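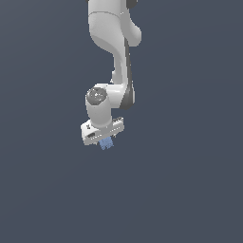
How to apply for the Curnia household support grant

Last updated 22/07/2018

The household support grant is open to people living in the Curnia district whose income has dropped because of redundancy, reduced hours, illness or a delay in pay. It is a one-off payment and you do not have to pay it back. The form takes most people one sitting if the papers are ready.

Before you start

You can apply if you have lived in the district for at least 3 months and you pay rent, a mortgage or board. Lodgers can apply. Students living away from home during term should apply to the council where they are registered to vote.

Have these to hand:

Proof of address, such as a council tax bill or tenancy agreement
Your last 2 payslips, or a letter from your employer
A bank statement showing your name and account number
Your National Insurance number

If your employer has stopped paying you but has not ended your job, ask for a letter that says so. An email is fine as long as it shows the company name and the date your pay stopped.

Step 1: Get the form

Paper forms are kept at the Kukwood advice centre and at the front desk of Jaidee library. You can also fill in the form online through Wakix, the district's benefits portal. If you already use Wakix for council tax, sign in with the same details.

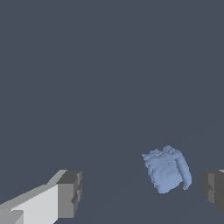

Computer-generated image.

Step 2: Fill in your income

Put down what you are getting now, after tax. Do not use last year's figures. Include child benefit and any maintenance you receive, but leave out disability payments — these are not counted.

The limit for a single adult is £1166 a month. Couples and families have a higher limit, printed on page 2 of the form. If you are slightly over, apply anyway and use the box marked "Other circumstances" to list costs such as travel to hospital or childcare.

Step 3: Sign and send

Both adults in a couple must sign. A form with one signature missing will be sent back and you will lose your place in the queue.

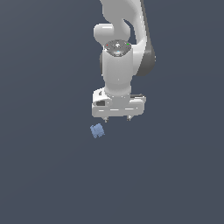

Hand paper forms in at either of the places above and ask for a receipt. Online forms are sent when you press Submit, and a reference number comes up on the next page. Write it down. You will need it if you ring.

After you apply

Decisions are sent by letter or through Wakix, whichever you chose on the form. If the answer is no, the letter gives the reason and explains how to ask for a second look.

Applications for this round close at the end of September. Anyone who needs food or help with a prepayment meter before then should go to the Kukwood advice centre in person — no appointment is needed, but bring proof of address.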